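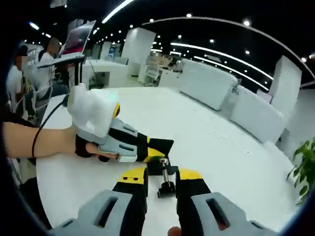
How often should the fingertip caps on a hand-held gripper be changed?

Change them when the surface has gone shiny or a cap turns under your thumb. On our pair that works out at every 100 hours of use, but go by feel and keep the hours as a backstop.

You need a new set of caps, a soft brush, a lint-free cloth, a little isopropyl alcohol and the small driver from the Doketti kit. Work on one gripper at a time so the parts don't get swapped.

1. Stop the recording and unplug the cable at the table end. Don't pull on the gripper end – the socket there is the weak point.

2. Open the fingers fully and pull each yellow cap straight off. If one sticks, ease it round a little first. Never lever it with the driver.

3. Brush out the slots in the finger bases. Grit in there gives a jerky close, and it is easily mistaken for a bad sensor.

4. Wipe the bare fingertips with the alcohol and leave them for seven minutes.

5. Push the new caps on until they stop. Close the fingers slowly and check that the tips meet squarely. If one sits proud, take it off and start again.

6. Plug in, wait for the light to settle and run the zero routine with the fingers closed, then again with them open.

7. Pick up a short metal rod and put it down nine times. If it slips, repeat the zero routine before you touch anything else.

Write the change in the log with the hours reading. The last entry for the left-hand unit is 10th June, at 3271 hours, by Vivek Uniyal.

Caps from the old Backlund batch are slightly too long and should not be fitted. Spares are in the second drawer at Stadmont.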